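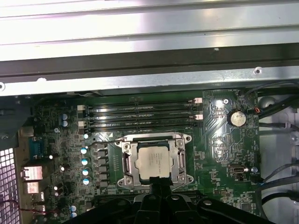

Humaira Bajwa asked that one point be placed at the head of this page: "The lever goes up before the chip comes out. Please say so first, and say it again further down." It is repeated under Use and care.

Geda Workstation Assembly Set
Equipment Loans, Drondstead Technical Center
Location: Hardware Room, Soncombe Building

The Geda set is provided for practice in fitting and removing the main parts of a desktop computer. It consists of an open desktop tower and a gray parts fixture that holds a processor and small circuit boards while they are out of the machine. The set may be used in the Hardware Room or borrowed by departments for teaching elsewhere on the site.

The tower is a full-size machine with a standard arrangement of motherboard, power supply and drive bay. It is used on its side with the side panel removed, so that the board faces upward and the socket can be reached from above. No heatsink is fitted during socket exercises. Memory modules are signed out separately at the desk.

The parts fixture

A processor left face down on a bench can be damaged at the contacts, and a loose memory module is easily knocked to the floor. The fixture gives each part a fixed place. Its square recess takes the processor, and the long groove takes a narrow board. Parts should be lowered into position and released – they should never be pressed.
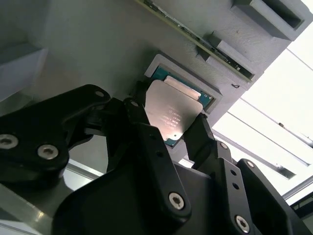 Processor at the recessed opening of the 3D-printed fixture.

The fixture may be borrowed without the tower. Departments that already have suitable machines often prefer this, and the booking form has a separate line for it. Replacement fixtures are made on site and can be ordered through Senan Mac Suibhne at the Soncombe desk. Please allow 15 working days.

Use and care

Switch off the tower and unplug it before any part is touched. Wear the wrist strap supplied and clip it to bare metal on the chassis.

Raise the retention lever fully and open the frame before lifting the processor. Hold the processor by its edges. Check the corner mark against the socket before lowering it, and close the frame only when the processor lies flat.

When the processor is out of the socket, keep it in a square pocket with the metal heat spreader facing up. It should not be stored in a pocket, a drawer or an ordinary plastic bag.
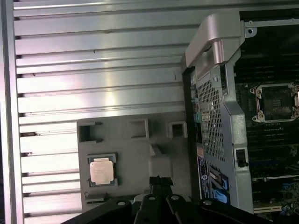 Booking and charges

The set is free of charge to Drondstead departments. Outside organizations pay a loan fee of $40 per week and a refundable deposit of $200. A lost or damaged processor is charged at $260, and the fee is taken from the deposit first. Damage to socket pins must be reported on the day it is found, whoever caused it.

Bookings are accepted up to one term ahead. The period from October to the winter break is the busiest, and early requests are advised. During Ramadan the desk opens an additional evening session until 9:00 p.m., and sets may be collected or returned at that time.

The tower should be moved by two people and carried level. Loose cables inside the case are to be tucked in before it is lifted – a caught connector is the most common fault on returned sets. Cover the open side with the antistatic sheet during transport. The side panel travels separately.

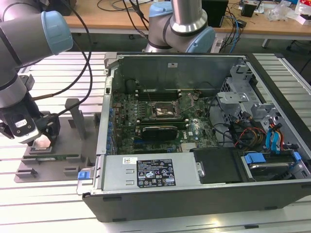

Can the set be used with processors and boards from our own department?

The fixture can, provided the processor rests in the pocket without force. The tower's socket accepts only the processor supplied with it, and other models must not be tried in it. Staff at the Soncombe desk will check a part against the fixture on request, and no booking is needed for this.

Items to be returned: tower, side panel, parts fixture, processor, wrist strap, antistatic sheet, signed loan sheet.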